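Print this page
E-mail this page

Linen room is getting arms to sort and fold the mesh bags. What happens to our hours?

Märta Moen

I work in the linen room at a care home laundry run by Vestis. There are 6 of us. In September the company put in a two-arm cell from Bakke to handle the mesh laundry bags, the kind with a zipper that residents' socks and small things go in. We used to empty them, check the zippers, fold them flat and put them back in trays by color. Last month that was 3,635 bags, all by hand.

My supervisor says no jobs are going, but I have been told my folding time will become "cell support" and I don't know what that means. Has anyone been through this?

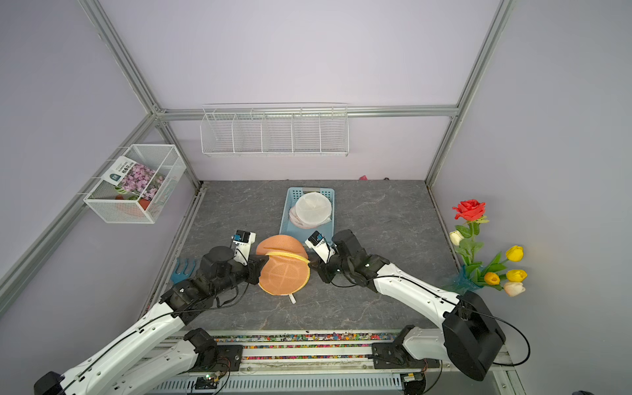
The other thing is pay. Folding is graded the same as pressing where I am. If cell support is a new job title, can they grade it lower? I have not signed anything yet.

Print this answer

Ulla Aasen

We had the same change at the Corkow plant two years ago. Cell support meant loading trays, clearing bags that got caught on a zipper pull, and writing down every stop. In the first month we logged 686 stops. It dropped after that, but someone still had to stay near it, and you can't really do another job properly while you wait for it to stop.

What changed most was the talking. Four of us used to fold at one table. Now one person is with the arms and the rest are on pressing, where it's too loud.

Ask for the job description in writing before you sign. Ask who covers breaks, and whether you rotate. We rotate every two hours and it helped my shoulders, I will say that. Our grade stayed the same, but only after the union rep asked for it on paper.

Print this answer

Totport

depends on your contract. ours went up a grade for the training, other site got nothing. call your rep

E-mail this page to a friend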